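FSM 294: Foodservice Cost Control
Handout 6: Standard Portions and Yield

Read this before the lab session on recipe costing. Bring a calculator and the blank cost card from Handout 5.

6.1 Terms

As-purchased quantity (AP): the weight or volume bought from the supplier, including peel, bone, packaging loss and anything else that is not served.

Edible portion quantity (EP): what is left after trimming and, where the recipe calls for it, cooking.

Yield percentage: EP divided by AP, times 100. Always state whether the figure is a trim yield or a cooked yield. The two are often confused on cost cards, and the error carries through to the menu price.

Standard portion: the amount of a menu item served each time it is ordered, stated by weight, volume or count. A portion stated only as "one serving" is not a standard portion.

6.2 Stating the portion

Use weight for meats, cheese and dry goods. Use volume for soups, sauces and batters. Use count for items that leave the kitchen in whole units: rolls, eggs, pancakes. A count is valid only if the size of each unit is fixed, so a card that gives a count must also give the scoop or ladle used, or the unit weight.

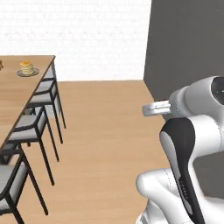
Figure 6.1. Pancakes on a round gray plate, dining table with three chairs alongside.

Side items and condiments go on separate lines of the card. Butter and syrup are the usual omissions. If the guest serves himself, enter an average use per cover from the last full inventory period and mark the line "est."

6.3 Worked example: batter

The Brastgate dining room makes one batch of batter each morning in September. The ingredients weigh 3010 g in total. Batter left on the bowl, whisk and dispenser weighs 174 g.

Usable batter = 3010 – 174 = 2836 g
Batch yield = 2836 / 3010 = 94.2 percent

Cost per gram is found by dividing the batch cost by the usable weight. Dividing by 3010 understates the cost of every portion sold. The understatement is small on one plate – a fraction of a cent – but it is repeated on each one.

Batter also loses water on the griddle. This loss does not enter the cost calculation if the portion is stated as raw batter. It does enter if the portion is stated as finished weight, and then a cooked yield test is required.

6.4 Running a cooked yield test

Weigh the raw portion to the nearest gram. Cook to the standard in the recipe. Rest for the time stated, then weigh again. Repeat for at least three batches and average the results. Discard a batch only if a written reason is entered on the test sheet.

Use the same scale throughout. The Flondum bench scale in the lab has a 1000 g limit including the pan, so larger items must be weighed in parts.

6.5 Plate checks

A plate check compares what is served with what the card specifies. Checks are made at the pass, before garnish, on plates chosen without notice to the line. Record the item, the time, the specified portion and the portion found. Weighing is preferred, but for items portioned by count a visual check is allowed if the layers can be told apart from the side. A stack like the one on the round gray plate in this view, with its darker top layer and paler ones beneath, comes to about seven by eye; a reading of that kind should be entered as approximate and followed by a physical count.

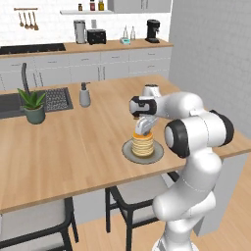 Overportioning is the more common finding and the more expensive one. It raises food cost directly, and the excess seldom shows in sales records. Variance is reported as found portion minus specified portion, divided by specified portion. Note the dish as well as the food: for the pancakes on the island countertop, the check sheet entry would read "round plate, gray," and the same plate type should be used for every check of that item. Variances above 5 percent in either direction are reported to the shift lead.

6.6 Problems

1. A case of carrots weighs 22.7 kg AP. Trim loss is 4.1 kg. Find the trim yield.

2. Using the batch in 6.3, find the number of full portions if each takes 180 g of raw batter. State the weight left over.

3. The Hirose cost card lists syrup at 30 ml per cover. Inventory shows 41 ml per cover. Find the variance and list two possible causes.

Show all work. Round only at the last step.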